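Hiltcombe Repair Evenings Are Back for September

Print this item | E-mail to a friend
13 shares | 6 comments 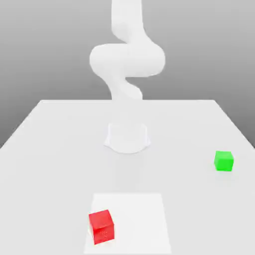

Well, summer got away from us again, and I can hardly believe I'm already sorting fuses and hunting for the good extension cord! Repair evenings start up again this month in the back hall on Rillia Street, doors open at 6, and as always you're welcome to bring a lamp, a toaster, a jacket with a stuck zipper or just yourself and an appetite for coffee cake.

Vilho Savolainen will be at the electrical table, and Irja Mustonen has kindly agreed to take on sewing and mending (she has a beautiful old machine and will let you try it if you ask nicely). We mended 264 things last season - my own kettle among them, twice - and I'd love to see us beat that.

Please empty the crumbs out of toasters before you come, and if you have the manual, tuck it in the bag. Larger things like washers are still too much for us, I'm afraid, but do call and we'll try to point you to somebody.

Recent items
Jandent bus stop moves across the road
Hämäläinen garden swap: what went home with whom
44 jars of plum jam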